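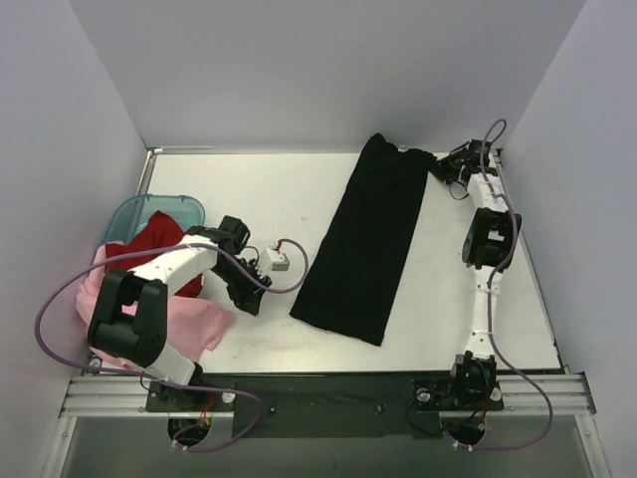

Cell 2, folding task. Black item folded long and narrow, right gripper on the far corner.

Monday, 4:40 pm

Ran the Smadi policy on Cell 2 most of the afternoon with the new action chunking. Question for the day was whether a longer chunk helps once the shirt is down on the table, or only during the pick from the bin. Short answer so far: it helps on the table and does very little at the bin.

Setup as before. Teal bin at back left, red and pink in with the black T-shirt at the start, one shirt to be folded per rollout. Checkpoint is the Brirmont mix plus the 2,000 teleop demos from March, nothing added. No retraining between conditions, only the execution horizon changed.

Did 49 rollouts total before the left wrist started reporting high current and I stopped. Should have been 50, so the long-chunk condition is one short. Not going to pad it.

Things I noticed, mostly for whoever picks this up:

Short chunks dither. The arm reaches for a corner, backs off, reaches again. Sometimes it gets there but the sleeve has been nudged under by then, and the fold comes out crooked.

Long chunks commit. Better fold lines, but when the first grasp misses, the arm carries out the rest of the motion holding nothing. Up to 2 seconds of that before the next observation gets used.
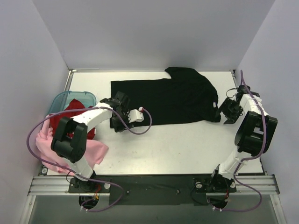 Flattening is where I'd put the effort next. With the shirt spread sideways and the hem to the left, the policy has a decent idea of what to do. If the neck side stays bunched, it tends to start folding anyway. I think the demos are to blame. A lot of the March operators smoothed the hem side carefully and left the other end rough, and the policy learned exactly that.

Black on white is the easy case for the segmentation in Sodov. Pink against this tabletop gave ragged masks again. I lowered the threshold and it got better at the edges but started picking up smudges on the board. Put it back where it was.

To do:
Check left wrist current log against joint temperature.
Rerun the missing long-chunk rollout before touching anything else.
Try cutting the chunk early when gripper width says the grasp is empty. Vistaso driver already publishes width, so this is a small change.
Relabel the March demos for "flat enough to fold," yes or no.
Wipe down the board.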